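Okay, gripper nerds! The Hanell fingers from Ultside finally got bolted on in November and I've been putting them through a kitchen cleanup bench ever since. Paid $244 for the kit, my own money. Thread.

First up, sponges. The old jaws used to mash them. I like how these hold one upright by the base, and the colour of the lighting down in there is wild. 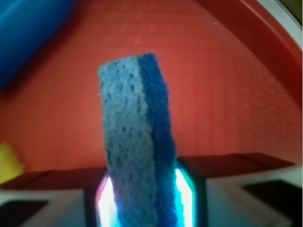 Two-layer sponge in the Hanell fingers, red tray behind

Fitting took me 6 screws and one very cold cup of tea. The manual is 10 pages and skips the cable routing completely (grr). Thaddeus Pruitt sorted me out with his notes, cheers mate!

Next lot in the tray: a crumpled microfibre cloth and a bumpy little green ball. Cloth is my favourite test, it never folds the same way twice.
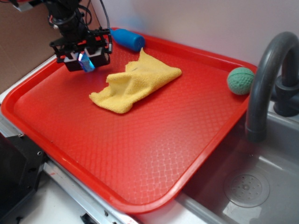
Tray beside the sink, cloth in the middle

Would I buy them again? At $244, yep. The Grosska set is $834 and I can't justify that for a home bench. Nafula Mabula has one though, so I'm begging for a loan. Will report back!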